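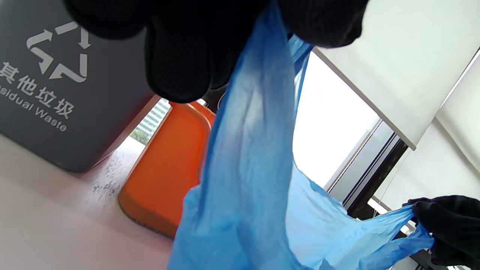 Vurton Litter Tray Cleaning: Data Card

Summary

This collection covers one household task: moving clumps of used cat litter from a tray into a plastic bag for disposal as residual waste. It is maintained by Tuulikki Koskela and Veikko Rissanen at Plarkcombe.

Materials

The tray is orange plastic and holds pale litter with darker granules. The bag is thin blue plastic with loop handles.

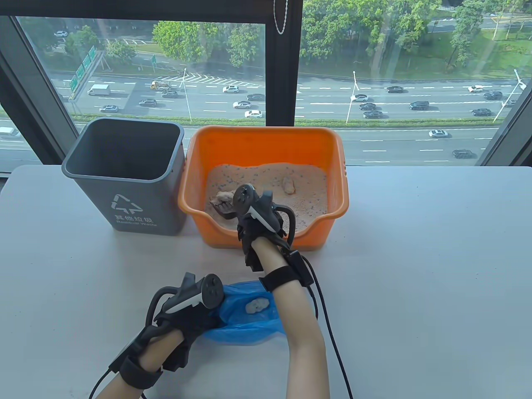 Each entry records the state of the tray, the bag and the bin separately. Clumps vary in size and shape — annotators should mark a broken clump as one item if its parts lie together.

Layout

The tray and the bin stand side by side on a white table by the window. The bag is opened in front of them.
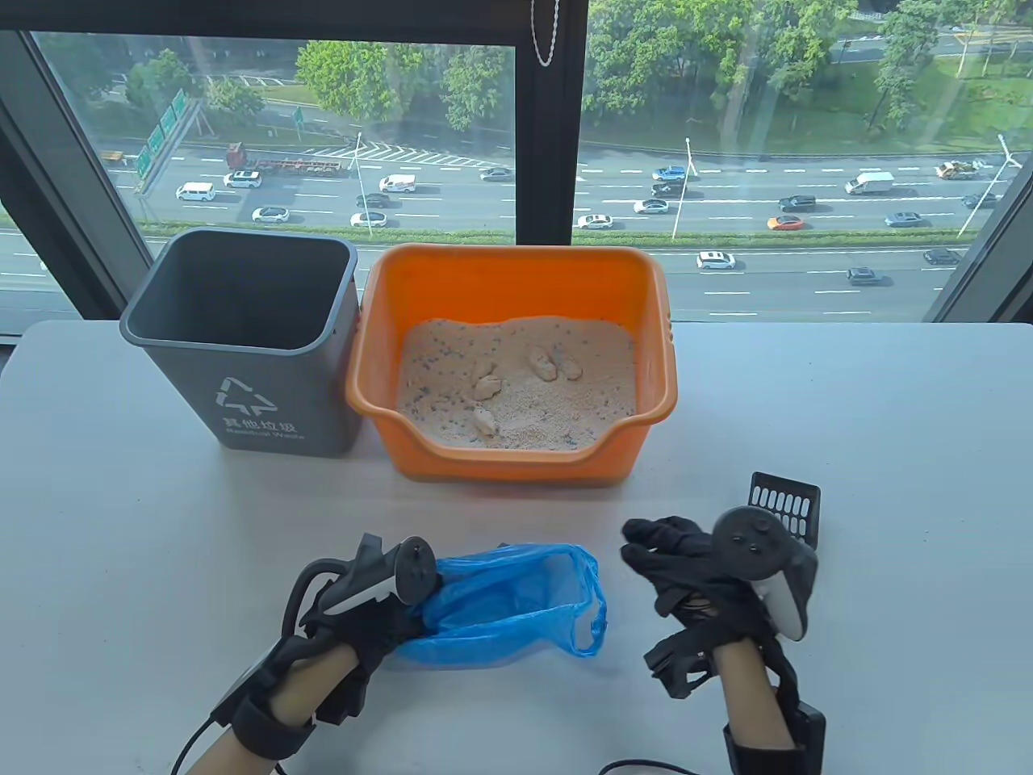 Saimi Mäkelä asked whether stray granules in the bag should be labelled as litter or ignored. They are to be ignored unless they cover a clump.

Labels

tray, clump, scoop, bag_open, bag_gathered, bin

The scoop keeps its own label wherever it lies, including inside the bag.

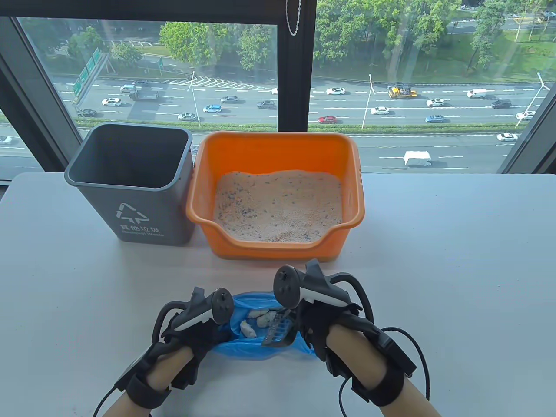

Clumps in the bag are labelled separately from those still in the tray. Corrections should be sent to Veikko Rissanen by the end of July.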